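Giving up the second car

26/07/2026

We sold the second car in June. I said I would write down how it went, so I am doing that now while I still remember the first weeks.

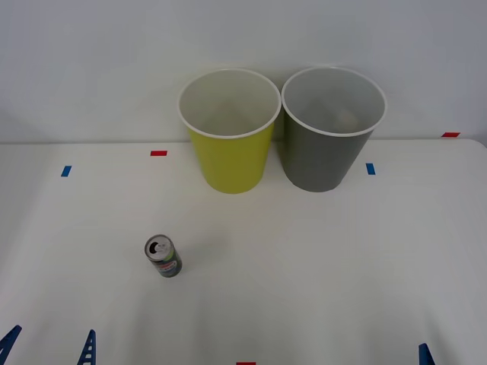

The car was a small hatchback that I mostly drove to work in Kasley and back. It needed new front brakes and a timing belt, and the garage in Bernby quoted us 700 dollars for the lot. We had paid 541 for repairs in the winter. Ans looked at the two bills next to each other and asked how often I really needed the thing. I didn't have a good answer.

The bus to Kasley is the 570. It stops at the bottom of our street and takes a bit over half an hour, compared to twenty minutes by car if the bridge is clear. I had lived here for six years and never taken it. The first morning I stood on the wrong side of the road and watched it go by in the other direction.

Most of it has been easy. I read on the way in and look out the window on the way home. I leave work on time now, which my boss has noticed and not complained about. Groceries moved to Saturday morning, when we take the one car together and do the whole week.

The hard part is evenings. Ans has choir on Tuesdays and I used to play cards at Santino Valdebenito's place the same night. He lives out past the Niskanen farm where there is no bus at all. For three weeks I rode my bike. Then it rained hard and I stayed home, and Santino moved cards to Thursday without my asking. I brought him a pie.

Money is harder to judge than I expected. The insurance refund came quickly, and the bus pass costs less than I was spending on gas. We have also taken a cab twice, once to the dentist and once home from a late dinner, and neither was cheap. I'm keeping the receipts in an envelope and will add them up at the end of the year.

The driveway looks odd with one car in it. There is an oil stain where the hatchback used to sit and I have tried dish soap and baking soda on it. Next I'm going to try cat litter, which Ans's mother swears by. If anyone has had luck with something else on old concrete, please leave a comment.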